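Katona bench digs deep, and Borkdale finally has a Saturday to talk about

Loud gym. Really loud. Doors opened at five and by tipoff there were 1,516 people in a building that most nights this winter had trouble pulling 500. Borkdale hasn't hosted a March game in a long while and you could tell, the popcorn line went out past the trophy case.

Philomena Phelan had the ball first and had it last. In between she sat for most of the second quarter with two fouls, towel over her head, while the Skuro press chewed up everything in front of it. Down nine at the half. Ugly stuff - passes into the bleachers, a shot clock violation, a technical on the bench.

"I told them to stop looking at the scoreboard," said coach Britt-Marie Engebretsen. "Then I looked at it. Not great."

Third quarter, different team. Engebretsen went small, put Phelan on the wing and let her run. Three straight stops, three straight layups. The Kindedetti student section, who only came over for the early game, stayed and picked a side. Tied with six minutes left and teh place was shaking.

Phelan needed 16 to pass the school scoring mark and got there on a free throw, of all things. She now sits at 2,496 for her career. They stopped the game for it. Her mom came down to the floor, then her grandmother, then pretty much the whole row. 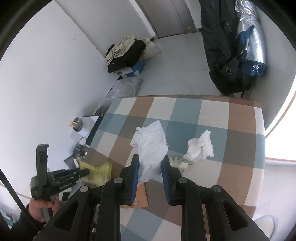
A crumpled white tissue, held between blue pads.

Katona hung on by four. Engebretsen lost her voice somewhere in overtime and did her postgame in a whisper, mostly about rebounding, wich she was not happy with.

Semifinal is on the road. Smaller gym, nearly 300 seats for visitors, and those were going fast at the table by the door on the way out.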